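Call for Participants: Household Noise and Sleep Diary Study

Estuner is recruiting adults for a study of nighttime noise in rented apartments. Participants keep a written sleep diary for 11 weeks and allow one sound level meter to be placed in the bedroom. The meter stores decibel values only. Speech is not recorded.

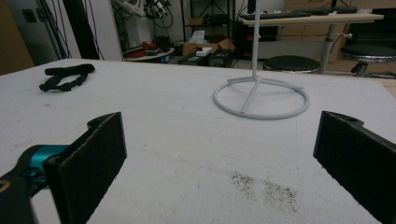
Applicants must be 18 or older, live in a rented unit with at least one shared wall, and expect to stay at the same address through the end of March. Shift workers may apply. Persons currently taking prescribed sleep medication are not eligible.

Enrollment is limited to 300 households. Only one adult per household may take part. The diary takes roughly 3 minutes each morning and must be completed before noon. 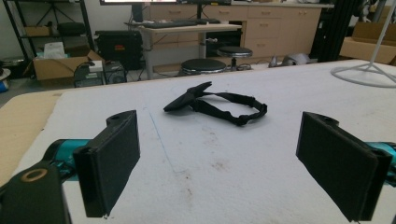 Meters are issued at the intake appointment, where Jana Eichhorn explains the diary codes and the placement rules. The meter must stand on a hard, level surface at pillow height, away from radiators and open windows. Soft padding of any kind must not be put under or against the housing. Readings taken on a mattress or cushion will be excluded.

Payment is made in two parts, the first at week four and the second on return of the meter and diary.

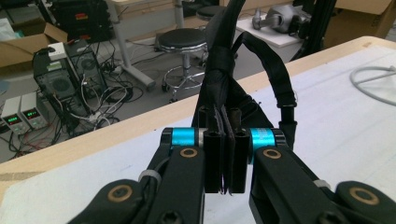
Missed entries do not reduce payment unless more than ten are missing. Participants may withdraw at any time by written notice.

To apply, send your name, zip code and floor number to Timo Teuber, Estuner, Room 1128. Applications close at 5 p.m. on the last day of January.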